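Zeton Scene Recorder – User Guide
Search the guide Go Clear
Home Getting started Recording Evidence log Export Contact
Reading time: 7 minutes

Section 3. Setting up an incident record

This section covers opening a new incident record on the Zeton, naming the rooms, entering notes and photographs, and closing the record before it is passed to the evidence store. It applies to burglary, criminal damage and domestic incident records. Road traffic records use a different form and are dealt with in Section 5.

3.1 Before you start

Check that the unit is charged and that the clock is correct. The clock sets the time on every entry and cannot be altered once a record is open.

1. Press and hold the power key until the start screen shows.
2. Enter your collar number and passcode.
3. Compare the time on the start screen with the control room time. If they differ, select Clock, then Match to control.
4. Select New incident.

Note: If the start screen shows a record already open, it belongs to the last user. Do not add to it. Select Hold, then sign in again. The held record will be sent to that user's supervisor.

Caution: Do not open a record in training mode for a live incident. Entries made in training mode are wiped when the unit is switched off and cannot be brought back.

3.2 Entering the incident details

1. Enter the incident number given by the control room. The number must be typed in full, with the district code first (IND for Indden, UDH for Udham).
2. Choose the incident type from the list. If more than one type applies, choose the more serious. The others can be added under Linked types.
3. Enter the address. Use Find address where there is a signal. Where there is none, type the address by hand and tick Check later.
4. Enter the name of the officer in charge. In the screens printed in this guide the name is Rainer Kuhlmann.
5. Select Save. The unit gives the record a short reference, for example 42/UDH.

Note: The short reference is for use on bag labels and in the radio log only. Statements must quote the full incident number.

3.3 Naming the rooms

Every entry has to be tied to a room or outside area. Name the rooms before any notes are made.

1. Select Rooms, then Add.
2. Give each room a plain name: Kitchen, Hall, Front bedroom. Do not use the name of the person who sleeps there.
3. Where two rooms would have the same name, add the side of the building as seen from the street.
4. Mark the room by which entry was gained, if known, with the Entry flag. Leave the flag off if there is any doubt.

A record can hold up to 42 rooms. For larger premises, open a second record and join the two under Linked records.

3.4 Writing room notes 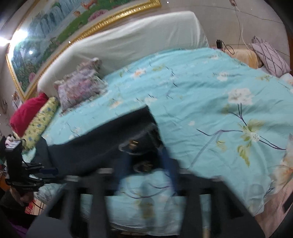

Room notes are typed or dictated, and are kept apart from the officer's opinion. The Seen box takes only what is in view from the position given. The Opinion box takes anything drawn from it. For a bedroom, start with the largest item and work outwards, giving colour and state in everyday words. "Bed, pale aqua duvet with large flowers, rumpled, white upholstered headboard, framed painting on wall" is a suitable entry for the Seen box. "Bed searched by intruder" is not, and the unit will not stop you typing it there. Values, such as the price of a painting, go in the Property list and must be given by the owner.

1. Select the room, then Notes.
2. State your position, for example "from doorway".
3. Complete the Seen box.
4. Complete the Opinion box, or select None.
5. Select Lock note. A locked note can be added to but not changed.

Caution: Dictated notes pick up other voices. Move out of hearing of witnesses before using the microphone. If a witness is recorded by mistake, do not delete the note. Lock it and select Voice overheard.

3.5 Handing over an open record

A record may change hands no more than 3 times before it is closed.

1. The officer handing over selects Handover and enters the passcode.
2. The officer taking over enters a collar number and passcode on the same unit within 2 minutes.
3. Both names are shown. Check them and select Agree.

If the time runs out, the record stays with the first officer and the steps must be repeated. A failed handover is kept in the log but does not count towards the limit.

3.6 Closing and sending

1. Select Review. Items shown in red must be completed. Items shown in amber may be left.
2. Clear any address marked Check later.
3. Select Close record and enter your passcode.
4. Place the unit in the station dock. Sending begins without further action.
5. Wait for the green lamp before removing the unit.

Note: Stations on the older Macapagal dock have no green lamp. Wait for the word SENT on the unit's own screen.

Caution: A closed record can be reopened only by the district records manager. For Indden and Udham this is Gunther Rieger. Requests must give the full incident number and the reason, and are kept with the record.

If sending fails, see Section 7, Faults and error codes.

Previous: Section 2 Next: Section 4 Back to top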